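Liltow gripper kit, 4 stars

Bought two for my two-arm build at home. $200 each plus 40 shipping, ouch. Fingers close evenly, screws all there, manual is teh usual mess. Took a whole evening to get both talking to the Jarnard board. Grip pads could be softer. 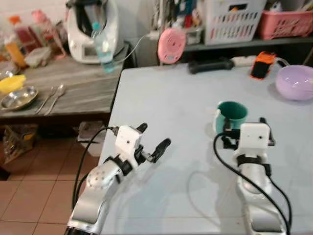 Cable length is my one real gripe. Too long for a small table, mine loops down off the left wrist and hangs over the edge. Zip ties, fine. Mug handle is next test. Would buy agian.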